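Fevgate pilot, progress report for December
Thursday, January 16, 2020

The Murero arm ran 1135 simulated reaches last month against a target of 600, mostly because it doesn't take lunch. Tight corners between tiled walls are still the weak spot.

The four cleaners at Limenness got 17 hours of training between them. They now spend mornings reviewing runs and marking bad approaches, and their knees approve.

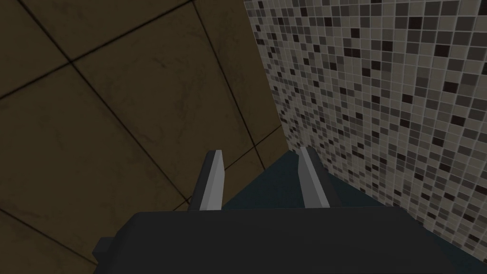

Pay grades haven't caught up with the new duties — Kaijage has the paperwork, and has had it for a while. We'd like that settled before the next payment.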